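Murnov recording notes, part 2: your first good session with the hand-held grippers
2/18/22

If you followed part 1, you have two grippers charged, a marker cube mounted, and the Wernari recorder running on your laptop. Now comes the fun bit – teaching the robot something! You do the task yourself with the grippers in your hands, the recorder saves what the grippers saw and how they moved, and the arm learns from that later on.

## Map the room first

Before any demos, make one mapping pass. Hold a gripper at chest height and walk slowly around the table you'll be working at, then lift it, tilt it toward the ceiling and come back the way you came. Lights, beams and door edges are great because they stay put and have sharp corners. Blank white walls are the worst thing to stare at, so keep some furniture in view.

My best map so far locked onto 1,758 points. My first one failed completely, and all I'd done wrong was spin on my heel too fast. Walk your turns.

## Check the cube

Bring the two grippers up in front of you so one can see the marker on the other. Hold them there for 8 seconds. In the Wernari window the outline around the marker should turn green and stay green. If it flickers:

- turn the marker face a little more toward the other gripper
- move a step away from any bright window
- wipe the lens (it's the lens more often than you'd think)

Do this at the start of every batch, even when you've only stopped for coffee.

## Set your fingers

Squeeze each trigger all the way and let go, slowly, 2 times. The recorder uses this to learn where open and closed are for your pads. If you swapped pads since last time, run the full Stilmont width routine again or your grasps will come out shifted.

## Record a demo

Start with something easy. I love cup-to-saucer for a first task.

1. Start with both grippers open and still.
2. Press record and wait for the beep.
3. Reach, close, lift, place, open. Keep it smooth, about as fast as you'd pass someone a full glass.
4. Back away until both hands are clear, then stop.

Move the cup a bit between takes, and change your starting spot too. Yu-ting Shek got me into the habit of standing on a different side of the table every few takes, and the policy I trained after that was so much better at finding the handle!

Fumbled a grasp? Keep going and fix it in the same take if you can do it naturally. Those recoveries are really useful. Dropped it on the floor? Stop and tag it as a discard.

## Look before you train

Open the batch in Lau and scrub through every take. In my December batch I had to throw out 11 because my sleeve kept drifting over the lens – I roll them up now. Check that the gripper path is one continuous line with no jumps, and that the finger width drops when you close on the object.

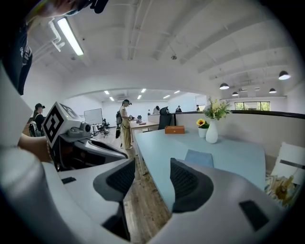
Once the paths look clean, export the batch with the default settings and leave smoothing off. Smoothing makes a prettier plot, but it rounds off the little pause right before the grasp, and the arm starts closing early. Part 3 covers training and the first run on the real arm. Go slow on that one and keep a hand near the stop button.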